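Last updated: January 2023

I did not write in this diary for many evenings, so now I have to put several things together. It has been raining in Flunton the whole time and my shoes by the door are never completely dry. I bought new laces for them and then forgot the laces in the bag with the onions.

The main thing of these weeks is the old computers. Before I came to this country I had never opened one. I was only the person who pressed the button and complained. Now I open them almost every day, and my fingers have small cuts from the metal edges, which sting when I wash the dishes. I should wear the thin gloves, but with gloves I can't feel if a clip has moved or not.

Today was a memory and processor day. I like memory the most. You push the two ends open, the module comes up a little, and you hold it by the sides and not by the gold part. The first time, in July, I held it like a slice of bread and I was corrected very quickly. Putting it back is harder for me. There is a notch, it goes only one way, and still I stop each time and look twice. Then you have to press more strongly than feels polite. I always think I will break the board — and then comes the click, and I breathe again.

The processor I don't like. The lever makes a sound as if something is tearing, even when all is correct. I lift it slowly, I turn my face a little away, I don't know why. Once the chip is out, I put it in its tray at once and close the lid, before I talk to anyone or drink anything.

I am also learning the colors. On many of the office machines the parts you are allowed to pull are blue, and I think it was a kind person who decided this. When I don't remember the English word for something, I look for the blue piece and start there. My notebook has now a page of words only for this: latch, shroud, bracket, standoff. "Shroud" I knew from a poem about a funeral, so it was strange to meet it again as a piece of plastic which guides the air.

The shelf at Nultard is full again. The list says 411 machines for this winter, and up to 100 of them may be good only for parts. I try not to think of the whole list. I think of one case, then the screws of this case, then the next.

In the evening I looked at prices for a used laptop from Mabaso, for myself. It costs 29 more than last month, so I will wait. I ate soup, and I wrote a letter home in which I tried to explain what a power supply is. In my own language I needed half a page for it, and I am not sure they will read it to the end. I will add a drawing tomorrow, if I find the good pencil, and also I must finally put in the laces.

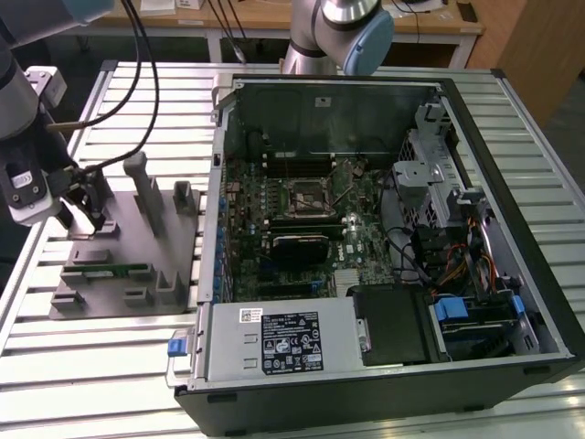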